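Clearing the floor, a thread (bear with me, it's a long one and the kettle's on)

1/ Cans, bottles and tennis balls, the three things I seem to pick up more than anything else in my life.
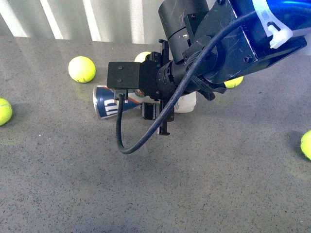
2/ Start with the cans. I have a soft spot for a drinks can lying on its side on a hard floor, because you can go straight to it. It goes in the recycling, it's done, and you feel you've achieved something before nine in the morning. Crushed ones are even better, as they don't roll off under the radiator when you reach for them.

3/ I used to be a crusher myself. Stamp, crunch, into the bag. Then a very patient lady at the Kastport recycling centre told me their sorting line likes cans left whole or only lightly squashed, and I have been trying to break the habit ever since. Do check what your own council says, though, because my sister's lot twenty minutes up the road don't mind in the slightest.

4/ I do give them a rinse. Just a slosh in the leftover washing-up water, nothing grand. I skipped it for the whole of one August and the wasps made their feelings very plain.

5/ Plastic bottles next. Mine get emptied, squeezed flat and the lid screwed back on. For years I took the lids off and kept them in a jar for a school collection that had finished long before I stopped saving for it. I had 1000 of the things by the end (yes, I counted, it was raining) and they all went to the nursery for sticking and gluing. They were thrilled! The nursery staff possibly less so.

6/ Now, tennis balls. Oh, the tennis balls. If you have a dog, or a child, or like me you help out with the after-school club in a hall with a hard floor, you'll know they breed. You put away two and there are four. They get behind the piano. One lived in the tea urn cupboard from Easter until the summer fair.

7/ My rule is balls last. I know it feels wrong, because they're bright and they're right there shouting at you, but if you pick them up first you've got your arms full and every bit of rubbish after that is a juggling act. Rubbish first, with both hands free. Then go round for the balls with a bucket.

8/ And please do use a bucket! I've tried the net bag (they fall out), the cardboard box (the bottom goes) and the front of my jumper (we shan't discuss it). A plain bucket with a handle, set down in the middle of the room, and you can toss them in from a fair way off if you fancy yourself. I miss more often than not and then have to go and fetch them, so I can't claim it saves time.

9/ Somebody asked last time about grey speckled floors, and I have opinions. They are marvellous for hiding crumbs and dreadful for exactly the same reason. You think you've swept, then the low sun comes in at teatime and there's a whole biscuit's worth of evidence. I sweep towards the window now and it has helped no end.

10/ For the sweeping I've got a Havier broom, the wide one, and I've had it so long the bristles lean to the left. A friend swears by her Rovance, which has a rubber edge for getting dog hair up, and I did borrow it for a week and was a little bit jealous. Then I looked at the handle on my old one, worn smooth where my hands go, and that was the end of that.

11/ Sticky patches. Fizzy drinks dry to a sort of varnish and a broom will simply skate over the top. Warm water, a drop of washing-up liquid, an old flannel laid flat on the patch, and go and do something else. Eleven o'clock coffee is a good length of time. Come back and it wipes up with hardly any rubbing.

12/ Grubby tennis balls can have a wash too, by the way. I put ours through at 40 in an old pillowcase tied with string, then leave them on the airer. It does sound as though somebody is trying to get out of the machine, so perhaps not while the baby's asleep. Somebody's uncle told me he does his at 70 – I wouldn't, personally, but he seems happy.

13/ When they've lost their bounce I don't throw them straight out. One has a slit cut in it and holds the tea towel on the back of the kitchen door. One goes in with the duvet when I tumble it. Another hangs on a string in the garage so I know when to stop the car, and I still brake too early every single time.

14/ The rest go to Peng, the pet rescue shop by the bus station, who'll take any that are clean and not split. They had a basket of them by the till last time I was in, and a very hopeful spaniel sitting next to it.

15/ Right, the kettle boiled ages ago and I've let it go cold again. If you've got a better way of getting a ball out from behind a piano than a walking stick and bad language, do tell me in the replies. I'll have a read through after tea.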